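Speaker notes – Keeping a two-armed bedroom robot running
Maximiliano Núñez, Canmont service workshop
January 8, 2024

Slot is 25 minutes plus questions. Keep the intro short, they'll have had the history of the project from Debashish already.

OPENING

Hello everyone. I look after one robot. Other people in this building look after fleets, and I'm a bit jealous of their spare parts budget, but one machine is a lovely thing to know well. You learn its noises. I can tell from the corridor when the left wrist wants attention, and I'd like you to leave today able to do the same.

The machine is our tidying robot, the one we call Rinard. Two arms, two black hands with jointed fingers, fabric sleeves over the forearms, and a camera at the head. It works in the mock bedroom, clearing small things off the bed and sweeping up after itself. Today is about how it's set up in the morning, what gets looked after and when, and two repairs I got wrong before I got them right.

(Ask: who has worked on the arms before? If it's most of the room, go quickly through the next part.)

MORNING SET-UP

I do it in the same order every day and I say it out loud, which has earned me some looks.

Power on with the arms hanging down and clear of the bed. Let the joints find their home positions. Don't lean over it while this happens, even though everybody wants to watch! Stand where you can reach the stop button.

Then hands. Open, close, open, on both sides. I want to see every finger arrive. A finger that gets there late is telling you something, usually about its tendon, and it will only get later through the day.

Then the cables. Follow each one with your eyes first and your fingers second. There should be a loose loop at the wrist, enough for a full turn in either direction, and nothing hooked over a finger. If you can pluck the cable like a string it's too tight.

Then the head camera check. We put a printed card on the bed in three places and ask each hand to touch its corner. The log gives the miss in millimetres. I'm happy up to 7. Past that we run the full calibration, and yes, it takes 90 minutes, and yes, you have to do it. Brenda once talked me into skipping it and we spent the whole afternoon watching a very expensive hand grab the air next to things.

THE BED ITSELF

People are surprised how much of my job is soft furnishings. A mattress isn't a workbench. It gives when you press it, the quilting has hills and valleys, and small objects settle into the dips. Fingertips that work beautifully on a table come down a touch too high or push in too far.

So we treat the mattress as part of the machine. It has to be in the same place each morning. There's tape on the floor for the legs at the far end, and I check that before I check anything clever. If the bed has shifted, the arms will still try their best, and you'll be blaming the calibration for something your hip did when you walked past.
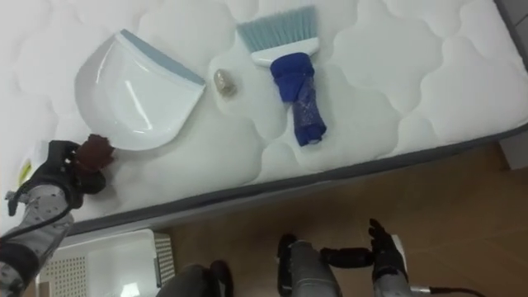 The height setting matters just as much. We keep one number for the top of the bed, and for the first few months that number was measured at the middle. The edges are firmer, so the hands were meeting the surface sooner than they expected and the wrist joints took the knock. We now measure at five points and let the software fill in between. Gisela Iturra wrote that part and it's the best thing that has happened to my wrist bearings.

SLEEVES

My favourite subject, so somebody wave at me if I go on.

The sleeves keep fluff and grit out of the forearm joints. They also stop the cables rubbing on bare metal edges. They are not there for looks (although I do think they suit it). Things I'd like you to remember:

Take the sleeve off from the hand end, slowly, with the arm powered down.
Wash cool, dry flat, never on a radiator. We shrank one. It went back on, just, and the elbow ran warm all day before I worked out why.
Look along the seam for threads. A loose thread will find a joint sooner or later.
When it goes back on, the cable goes over the top and the clip is done up last.

We've logged 164 sleeve changes now. Flor keeps the tally and she's stricter than I am about it, quite rightly.

FINGERS AND FLUFF

Small soft objects are the messy ones. Anything fuzzy leaves fibres behind in the finger joints, and fibres hold dust, and a few weeks later you've got a finger that sticks halfway. Dry brush first, then a puff of air pointing outwards from the palm. Please don't use oil. I know it feels like the right thing to do. Oil plus fluff makes a sort of felt, and I have picked that felt out with tweezers and would rather not do it again.

(Pass round the jar of felt. It always gets a laugh and it makes the point.)

Fingertip pads get swapped when they go shiny. There's no number for it, just rub one against a new one and you'll feel the difference straight away.

REPAIR ONE – THE LAZY FINGER

Back in May the right index finger began closing late. I changed the tendon. Still late. I changed the motor, which meant having the whole hand apart on the bench for a day and a half. Still late!

The fault was in the wrist connector. One pin had backed out by a hair, and it only lost contact when the wrist was turned palm up. On the bench the hand sat palm down the whole time and tested perfectly. Lesson: test it in the position where it fails. I have that written on a card above the bench now, and I still forget.

If you have the same hand from Korville, the connector is under the short cover at the wrist. Two screws. Mark which one came from which side, they're different lengths and the long one will happily go into the wrong hole.

REPAIR TWO – THE DRIFTING SHOULDER

This one I'm fonder of. The left arm passed its card check in the morning and was off by the end of the day. Never by much, always downwards. I suspected the encoder, ordered an encoder, fitted the encoder. No change.

Debashish asked me how tight the mounting bolts were. I said very tight. He handed me the torque wrench without another word. Two of the four were loose, and the arm was slowly settling under its own weight as it worked. Ten minutes with a wrench and it was cured.

We now check those bolts every week and put a line of paint across the head and the plate, so you can see from a distance if one has turned. Best value tin of paint we own.

(Slide with the log totals. The run counter stood at 676 when I made it, and will have moved on. Don't apologise for it.)

THE LOGBOOK

Please write things down, on paper, by the machine. The Ajayi software keeps every joint reading we could want, and I use it daily, but it can't record "made a clicky noise when reaching to the left". Half of my useful clues come from notes like that. Spelling doesn't matter. Put the time and your initials, and say what the arm was reaching for.

QUESTIONS I USUALLY GET

How long does a hand last? Depends what it's picking up. Ours have had pads, tendons and one motor replaced, and the palms are still the original ones.

Can you work on one arm while the other runs? No. Both off, every time.

Is the weekly check worth doing if the card check is fine? Yes, go back to the shoulder story.

Finish by inviting people down to the mock bedroom. Groups of four at most, shoes off if they're going to kneel on the floor, and Brenda has the spare key.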